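Went to the open day at the Rumbridge robotics lab, 7/20/25. Posting my notes as a thread while I still remember them.

The lab is on the second floor above Dirkow. Sign in at the desk, get a sticker, wait for your group. Ours was the 2 o'clock one. Groups are capped at 30 and ours was full, mostly parents with kids.

Randa Obeidat gave the intro. She kept it short. The project is called Trinduditz and the goal is ordinary household handling: books, cups, clothes. No factory work.

They collect the training data with hand-held grippers. A person holds the tool, does the task, and the camera on it records the lot. The robot arm learns from those recordings later.

First station was books, run by Ayman Yammine. He said a closed paperback lying flat is one of the harder things they do. A glossy cover slides and there isn't much edge to get a finger under.

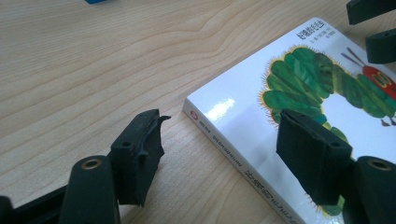 I asked about wear on the finger pads. Ayman said the rubber goes long before anything else on the tool, and they'd sooner finish a session on a torn pad than stop partway. They keep spares in a drawer.

Also asked why picture books. He said they're thin, they come in odd sizes, and the covers all look different. Some are in Chinese, some in English. The language makes no difference to the gripper.

Second station was folding tea towels. Longer lineup there, so I only watched. Leen Saliba was letting the kids have a go. My six-year-old neighbour got a towel folded in half and was very pleased with himself.

The arm demo was at the end. It did 2 runs. The first went fine and on the second it dropped the cup, so Leen reset it and went on with her talk.

Parking is free behind the building but fills up early. Coffee was in the hallway, by donation.

Next open day is in January. Sign-up is by email and Randa said the list isn't open yet. I'll add the address here when I get it.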